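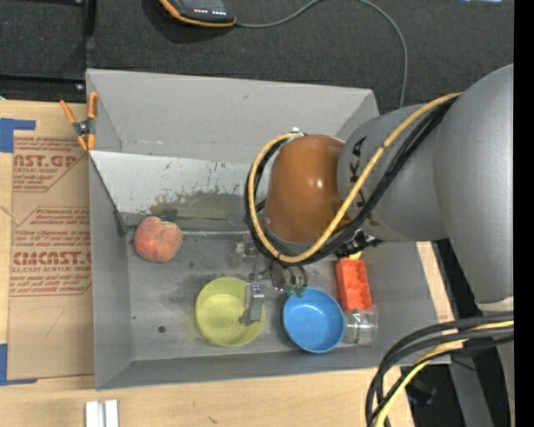 Winter vaccination clinics in Stiston: your questions

Who can have a free flu jab this winter?
Anyone aged 65 or over, anyone who is pregnant, people with certain long-term conditions, and carers. Most school-age children are offered the nasal spray at school. If you are not sure whether your condition counts, ring the surgery and ask for the clinic desk.

Where are the clinics held?
There are two sites. Utgate Surgery runs clinics on weekday mornings, and the Narnik Road health centre has a late session every Wednesday until 7.30pm. Narnik Road has step-free access from the car park. At Utgate you will need to use the side door if you have a wheelchair or a pushchair.

Do I need to book?
Yes for Utgate. Narnik Road takes walk-ins, but we only keep 14 places for them at each late session and they tend to go early.

I have a cold. Should I still come?
A runny nose or a mild cough is fine. If you have a high temperature, please stay at home and rebook once you feel better. You will not lose your place on the list.

Can I have the flu and Covid jabs at the same visit?
If you are eligible for both, yes. They are usually given in different arms. Tell us when you book, as the appointment is a few minutes longer.

How long will I be there?
Allow around 11 minutes for the flu jab alone. We may ask you to sit for a while afterwards if you have had a reaction in the past.

I have an egg allergy. Is that a problem?
Usually not, but let us know beforehand so the right vaccine is put aside. If you have ever needed intensive care for an egg allergy, speak to a nurse before booking.

Can I get there by bus?
The 51 stops outside Utgate Surgery. For Narnik Road, take the 162 and get off at the Granström building, then cross at the lights.

I missed my appointment. What now?
Ring us or use the online form. Clinics carry on through December, and there are normally spaces in the later weeks - fewer at Utgate than at Narnik Road.

Can you vaccinate someone at home?
Only if they are housebound and registered with us. A district nurse will ring to arrange a time.

Filed under: Clinics and appointments, Winter health

Comments (3)

Hiếu Hứa
Is the side door at Utgate open for the early clinics? It was locked when I brought my mum last year.

Clinic desk
It opens at 8.15am. There is a bell on the left if you get there before that.

Jean
Went to Narnik Road as a walk-in at five and got a place. Car park was full though.

Contact the clinic desk | © Stiston Health Partnership | Back to top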